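The Breakout Area Has Not Earned Its Floor Space

Reading time: 4 min
Print this article | E-mail this article

27 Jun 2026

Every office fit-out I have been shown in the past few years has had one. It sits near the kitchen, it has a booth or two, and on the plan it is shaded a different color from everything else. The designers call it the breakout area. The people who work there mostly call it "by the fridge."

I used to manage space for a living, and I have signed off on more of these than I'd like to admit. So when Ultdale, a mid-sized claims handler, moved into a newly fitted floor at Trostau in February and asked me to look over how it was being used, I came with a grudge already formed. I will try to be fair anyway.

The floor holds 88 desks. The fit-out firm, Elby, had set aside 732 square feet for breakout and what its brochure calls "informal collaboration." The same brochure promises that people will bump into each other there and have ideas. I have read that promise in one form or another for most of my career, and I have yet to see anyone put a number beside it that would survive a question from the finance department.
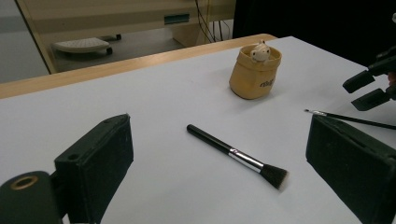 Tabletop with a makeup brush and a small tan fabric pot.

Consider what the space costs. Rent is the obvious part. Then there is the joinery, the special lighting, the extra power, the acoustic panels that go up later when the people sitting nearby complain, and the furniture, which wears out faster than desk chairs and is harder to match when it does. All of this gets approved in one line of the budget. Meanwhile the same client will argue for two weeks over monitor arms.

And what do they get? At Trostau I saw people eat lunch, which they would have done in a plain kitchen with decent tables. I saw a few one-to-one talks that should have been behind a door, and two people who clearly wished they were. I saw a man take a long call in a booth with his coat over his head. None of this needed a concept.

The usual reply is that staff like it. Maybe they do. Ask anyone whether they would like a nice sofa at work and they will say yes. Ask them whether they would like the sofa or a meeting room they can get into on a busy morning, and the answer changes quickly. That second question is hardly ever on the survey. At Ultdale there were nine bookable rooms on the plan, and by the time I arrived two had been taken over as permanent offices by managers who didn't care for open plan. The breakout area had been offered to everyone else as the overflow.

I should say where I could be wrong. A firm called Gu, on the floor below, has a similar space and it seems to work. People take laptops there and stay. But Gu's space is at the quiet end, well away from the kitchen, with full-height tables and proper chairs and a socket at every seat. It is a second set of desks with a better view. If that is what a breakout area means, fine, but then let's draw it as desks and charge it as desks.

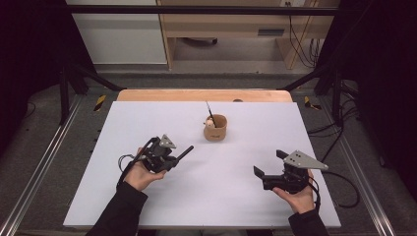 Light wooden table with a white board and a small tan cup.

What bothers me most is how little anyone checks. A fit-out gets photographed in its first week, before there are crumbs in the seams, and those photographs go on to sell the next one. Hardly anyone goes back after a year with a clipboard. I have asked several contractors for follow-up studies of how these areas are used, and what I get back is a lot of adjectives and a picture of a plant.

My suggestion to Ultdale was dull. Take 600 square feet of it, build small rooms with doors that close, and leave the rest as a kitchen with tables big enough to eat at. Elby was polite about this and said it would "dilute the design intent." The client is thinking it over. In my experience that means the sofas are staying, at least until the lease break.

If you are about to sign for one of these, ask the designer to name a client who measured the use of theirs, and then call that client. You may get a good answer. I'd like to hear it.

Comments (4)

deskbound: We have the coat-over-head guy too. Ours uses a scarf.

M. in facilities: Bit harsh. Our breakout area is full from ten o'clock on. Granted, the meeting rooms have been broken since we moved in, so make of that what you will.

plan_reader: You skipped noise. We sit next to ours and I can recite the weekend plans of the whole sales team.

Former fitter: Clients ask for these things! I've tried talking people out of the booths and they go to another firm that will build them.

Print this article | E-mail this article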